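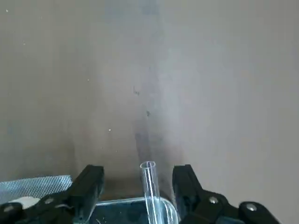
Ticket 581: Contacts missing after import from Wornik into Usby

Status: Closed – resolved with a change to the export
Category: Import and sync
Priority: Normal
Opened by: Sanaa Ait Ali
Affected: Shared address book, all users

Summary

After moving the shared address book from Wornik to Usby, 226 contacts are absent. The import log shows no errors and the final line reads "Completed". The missing contacts can still be opened in Wornik.

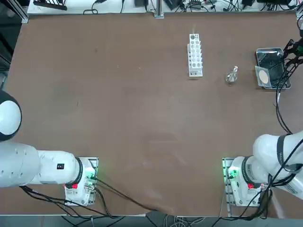
2 min read

Steps already tried by the reporter

Signed out and back in. No change.
Cleared the browser cache. No change.
Ran the import again with "Update existing" switched on. Same contacts missing, no duplicates created.
Searched the Usby bin and the archive. Both empty.

First reply from support

Please send the export file exactly as it left Wornik. Do not open it in a spreadsheet first, as saving from a spreadsheet can change the character set and strip leading zeros from phone numbers. Please also confirm which separator was picked on the export page, and whether any contacts were added while the import was running.

Reply from reporter

File attached. Separator is a comma. The import ran on Sunday evening when no one else was signed in, so nothing should have been added or changed part way through. The office postcode list was imported the same evening and is complete.

Checks on the file

Row limit. Usby accepts 3,000 rows per file and drops anything past that with a warning. The attached file is under the limit and there is no warning in the log. Ruled out.

Character set. The file is UTF-8 with a byte order mark. Usby reads this correctly – accented names come through as expected in the contacts that did import. Ruled out.

Required fields. Usby needs a surname or a company name. All missing contacts have a surname in Wornik. When the raw file is opened in a plain text editor, the surname is there too, but the columns after it are shifted to the right by one.

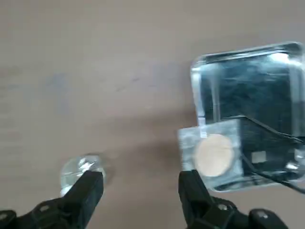
The shift starts at the address field. Every missing contact has a comma in the first line of the address, usually between a flat and a building name. Wornik should wrap such a field in double quotes and does not, because "Quote text fields" is off in the export profile. The importer reads the rest of the address as the town, the town as the postcode, and so on. The email address then lands in the "Status" column. Usby does not recognise the value, treats the contact as inactive and hides it from the default view.

The contacts were therefore imported, but hidden and with wrong details. The bin and archive searches came back empty for the same reason – inactive contacts are held in neither.

Fix

1. In Usby, open Contacts, set the filter to "Inactive", and delete the records from the first import. Check that no contact was made inactive on purpose before doing this.
2. In Wornik, open the export profile and switch on "Quote text fields". Save the profile under a new name.
3. Export again and import with "Update existing" switched on.
4. Compare the totals on both sides.

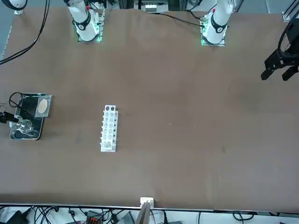

Work table with a brown surface.

Result

Reporter confirms that the totals match and that addresses with commas display correctly. One contact had a line break inside the notes field and was corrected by hand.

Follow-up

The importer should reject a row with an unknown status value and write it to the log. Raised with the import team as a separate request, no date given. The help page on moving from Wornik now mentions the quoting option.

Ticket closed by reporter.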